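17 December 2025

Up at six, dark, rain going sideways. Missed the first bus by the length of the chemist's. Second one full of wet schoolchildren. Read four pages of the Lorivska novel standing up and then read the same four pages sitting down because none of it had gone in.

Choir tonight so the whole day bent round that. Concert is Saturday and we still don't have the Stusik piece. The middle bit, where the altos go down and everybody else goes up, falls apart every time. Hala says we come in early. We come in early becuase the tenors come in late and we panic.

Work till one. Nothing to say about work. Computer guts out on the bench most of the morning, ate my sandwich at the other end of the room, then off. 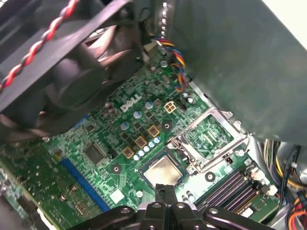
*Motherboard in an open case*

Afternoon — shopping list was lemons, rice, candles, the good safety pins, card for Wissam. Came home with lemons, rice and a scarf. Went back for the candles. They want 84 pence each for the plain white ones now, paid it, grumbled. Forgot the card again. His birthday isn't till Friday so there's time if I'm sensible, I won't be.

Rang Mum from the bus stop. She's decided on the lamb after all. Two weeks of fish and now lamb. She wants to know who is bringing the big pot and I said I thought it was at Darwish's and she said no, it was lent to the church in September and who knows. So now I'm chasing a pot. Must ring church. Must also ring dentist. Must stop writing must.

Hall freezing. Ottó had the heaters on since five, he said, and you could see your breath at the piano. He'd printed the programmes, all 400 of them, with my name as Abu Hamour, one m. Didn't say anything. Then Fadi said it for me, loudly, in front of the sopranos, and poor Ottó went pink and offered to do every one by hand in biro. Told him to leave it. I do mind a bit. Will be over it by Saturday.

Rehearsal itself:

- Opening carol fine. Too fast but fine.
- Stusik, three goes. Second one nearly good. Hala put her hand up to stop us and then didn't, and we got all the way to the last page for the first time, people grinning. Third go terrible.
- The Rulik lullaby lovely, I had a lump in my throat and missed my own entry
- Seating. Twenty minutes on seating!! Fadi wants the basses at the back on the boxes, basses don't want the boxes, one of the boxes wobbles.

Tea after. Someone had made the date biscuits with sesame, had 2, wrapped another in a napkin for the walk and it's in my coat pocket now in bits.

Wissam walked with me as far as the bridge. His sister's moving back, he's pleased and is pretending to be put out about the spare room. River very high. We stood and looked at it longer than was warm.

Home at ten. Feet soaked, boots stuffed with newspaper by the door. Hummed the alto line while the kettle boiled and got it right first time, of course, alone in a kitchen.
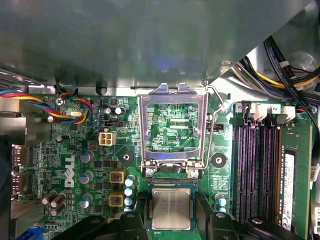 ## Thursday, things to do

Card for Wissam. CARD.

Church about pot. If they haven't got it, try Darwish's anyway, Mum's memory isn't what she thinks it is.

Black skirt — hem's down at the back, pins won't hold it for a whole concert. Sew it properly. Find black thread first, think it's in the biscuit tin with the foreign coins.

Dentist.

Stusik pages nine to eleven, slowly, ten minutes before bed. Count the rests out loud like Hala said, neighbours will have to put up with it.

Lemons need using, don't know why I bought so many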